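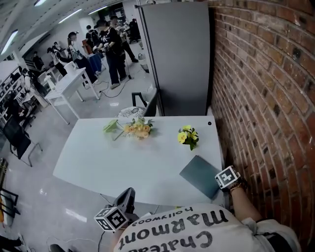

**1/** Maintenance notes from the Olldale floor, Saturday, November 16, 2024. Station by the brick wall, handheld gripper and wrist marker cube. Posting this because Oluwatosin Anozie asked how we set it up, and I'd only ever explained it out loud.

**2/** Start with the cubes. Wipe every face with a dry cloth. No alcohol – it dulled the print on our first set in February and tracking went bad on two faces before we worked out why.

**3/** Then push on the cube with a thumb. If it shifts at all, take it off, clean the seat and refit it. Tightening over dirt gives you a cube that sits crooked and stays crooked.

**4/** The wrist cube goes on snug. You should be able to get one finger under the strap. If it slides toward the hand when you reach, the whole run is off and you won't notice until playback.

**5/** Cable next. Most of our faults are cable faults. Leave slack at the gripper end and let the rest run down to the floor on the side away from your free hand. Walk the route once before you start.
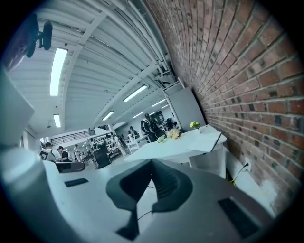 Top of the gripper. The thin black cable comes out at the mount in the middle.

**6/** That exit point is where I look first when the signal drops. Bend the cable gently each way with the stream open. If the picture flickers, swap the cable. Don't tape it. I taped one in February and lost 16 runs.

**7/** Jaw check: open and close it 7 times with nothing in it, then 3 times on something soft. Flower stems are good for this, they show you right away if one side closes late. Ours was closing late this morning. A bit of grit in the slide. Brushed it out, no grease.

**8/** Calibration. Hold the gripper over the middle of the table, keep still, let it settle, save. Then go to each corner and back. If the position at the middle has moved, do it over. Chukwuemeka Isah does the corners first and the middle last. Both ways work, just pick one and write it in the log.

**9/** Spares are in the Stakwood drawer: straps, short cables, one full set of cubes. If you take the last of anything, tell Fraser the same day. We went without straps for a week once.

**10/** Current count is 29 runs since the last cable swap with no dropouts. I'll change it at the end of next week anyway.

**11/** Still open: the wrist strap holes are stretching. If anyone at Grasunow has found a better strap, send me the part number.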